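Chapter 5
Measuring Pain and Function in Outpatient Care

After working through this chapter, the reader should be able to state what a pain score does and does not measure, select a rating scale suited to a given patient, record a score so that a second clinician can use it, and judge whether a change between two visits is large enough to act on. Readers who have not yet covered sampling error should review Chapter 2 first, in particular the section on repeated measurements.

5.1 The problem of a private quantity

Pain cannot be read from an instrument in the way that temperature or blood pressure can. The clinician has the patient's report, the findings of the physical examination, and whatever can be observed of movement and posture. Of these, the report is the primary source. Imaging may show a narrowed disc space in a patient who has no complaint, and may show very little in a patient who cannot turn the head far enough to back a car out of a driveway.

A report is still a measurement, and it carries the same obligations as any other. The question must be asked in the same form each time. The period it refers to must be stated: pain at this moment, pain on average over the past week, and worst pain over the past week are three separate quantities, and patients often give three different numbers for them. The answer must be written down as given. A patient who says "six or seven" has not said 6.5, and the record should show both figures.

5.2 Scales in common use

The numerical rating scale runs from 0 (no pain) to 10 (worst pain imaginable). It requires no equipment and can be given by telephone, which accounts for its wide use in follow-up. The visual analog scale uses a line of fixed length on which the patient makes a mark, and the distance from the zero end is measured with a ruler. It must be given on paper or on a screen of known size; a photocopy that has been reduced to fit a form is no longer the same scale. Verbal scales use ordered words such as none, mild, moderate and severe. They are coarse, but some older patients prefer them, and a coarse answer given with confidence is often more repeatable than a fine one given with reluctance. Face scales, first drawn up for children, are also used with adults who have limited reading or who do not share a language with the clinician.

No scale should be changed in the middle of a course of treatment unless there is a clear need. If a change is made, both scales are given at the same visit and both results are recorded. Converting one to the other by arithmetic is not acceptable practice, even where the two share the same end points.

5.3 From intensity to function

A patient with neck and shoulder pain may report an unchanged score of 6 over several months and yet return to work, sleep through the night, and stop using a second medication. Intensity alone misses this. Most clinics therefore record function alongside it, either by questionnaire or by observed task.

Questionnaires ask about lifting, reading, driving, sleep, personal care and similar activities. They are inexpensive and can be completed before the appointment. Their weakness is that patients answer for the activities they have attempted. A person who has stopped reaching for high shelves may report no difficulty in reaching. The interviewer should ask whether the activity has been given up before accepting an answer of "no problem."

Observed tasks avoid this difficulty at the cost of staff time. The patient is asked to open a lid, pull a drawer, move a light object from one place to another, or hold the arms raised for a set interval. The task must be described closely enough for another examiner to repeat it: the height of the surface, the starting position of the hands, and the instruction given.

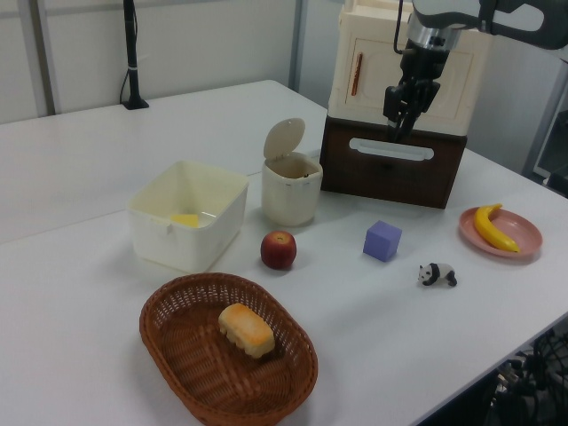

Figure 5.1. White tabletop with household and toy items, including a cabinet with a drawer unit and a small bin with its lid open.

Timing begins on the examiner's spoken signal and ends when the hands return to the starting position. One practice attempt is allowed and is not scored. If the patient stops because of pain, the examiner records the point reached and the reason in the patient's own words. A task left unfinished is never entered as a long time — it is entered as not completed, and analyzed separately.

5.4 A worked record

The Kedwood clinic series is used throughout this chapter and the next. It was assembled by Chiriac and Pană from outpatient charts beginning in 2000 and contains almost 900 patients referred for pain of the neck, shoulder or upper back. Of these, 283 received at least one injection and had a score recorded both before treatment and at the first follow-up visit. Only this smaller group is used for the before-and-after comparisons.

The selection should be noted at once. Patients who felt much better may not have come back, and neither may those who felt no better and sought care elsewhere. The two losses pull the average in opposite directions, and the charts do not show which was larger. Ionuț Chiriac handled the problem by telephoning patients who had missed follow-up. Laurențiu Pană, working separately, compared their first-visit scores with those of patients who returned. Both methods are taken up in Section 5.7.

5.5 How much change is enough

Two scores taken from the same patient an hour apart will often differ by a point with no treatment in between. A fall from 7 to 6 is therefore weak evidence of anything. The smallest difference that exceeds ordinary variation is called the minimal detectable change. The smallest difference that patients themselves regard as worthwhile is called the minimal important change. The two are estimated by different methods and need not agree. Where the detectable change is the larger of the two, a benefit that matters to the patient may be lost in the noise of a single pair of readings, and additional readings are required.

Starting level also matters. A drop of two points from 9 and a drop of two points from 3 are equal on paper, but patients seldom describe them in the same terms. Some authors report percentage change for this reason. Percentages become unstable near zero and should not be used when the first score is below 3.

Terms introduced in this section: minimal detectable change; minimal important change; recall period; floor effect; ceiling effect.

Review before continuing

Readers should be able to explain why a missed follow-up visit cannot be treated as a score of zero, and to write an instruction for one observed task that a colleague could carry out without further guidance. Section 5.6 takes up satisfaction ratings, which are frequently confused with pain scores and follow different rules.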